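Magazine > Features > Workplace

Reading time: 2 minutes

The humble patch cable

At the Kullcombe offices of Malinowski, 2341 network cables were catalogued in November. Marianna Rutkowska, who led the work, found that colour had become the organisation's most reliable record – blue for desks, grey for printers. 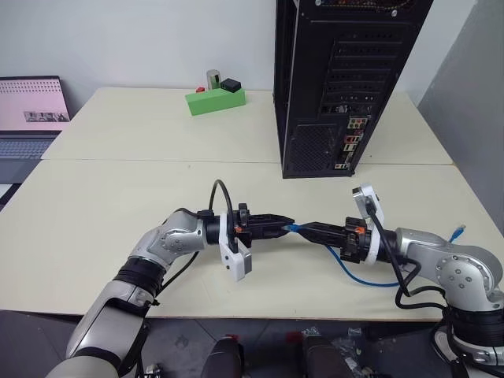
Should a spare cable be wound tightly for storage? Loose coils are kinder to it, as a sharp bend can damage the pairs inside.

Storage practice has been revised accordingly. Cables are now kept in labelled drawers by length, and any with a broken plug clip is set aside for repair. Czesław Lis, the facilities manager, recommends testing each cable before it goes back in the drawer. The programme will extend to the Dukosness centre, where 200 cables await sorting.

Related items
Labelling the shared supply cupboard
Eight desks, one power board
Nullik: a storeroom reorganised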